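Opinion > Office Tech > Robot Helpers

I've read the Kiltmont brochure twice now, and I still think they're selling the wrong thing. It's all about speed! Who cares if a robot puts a binder away fast? I'm not racing my filing cabinet.

What I'd pay for is a robot that can cope with an ordinary office – doors left open, cables on the carpet, chairs wherever people rolled them. Ama Owusu, who has the desk next to mine, would pay for the one that never asks her where anything goes (me too, if I'm fair).

Cabinets and binders, the everyday stuff:
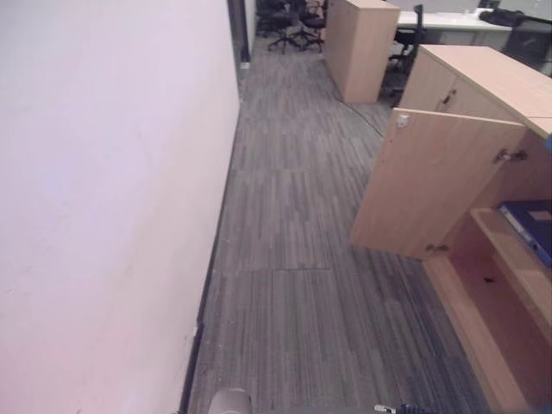
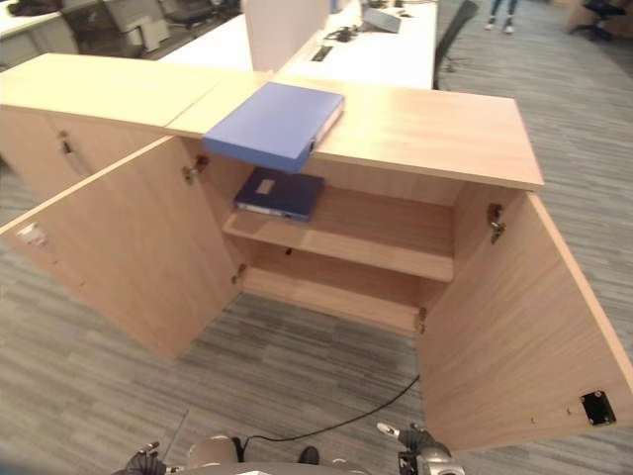 So my gripe is with the price list. Kiltmont wants $1,052 a month with a 15-month minimum, and the setup visit is extra. For a small office like ours that's a lot to swallow before you know if it suits you. Give us a seven-day trial, let us be as messy as we usually are, and then talk contracts. I'd sign up for that tomorrow.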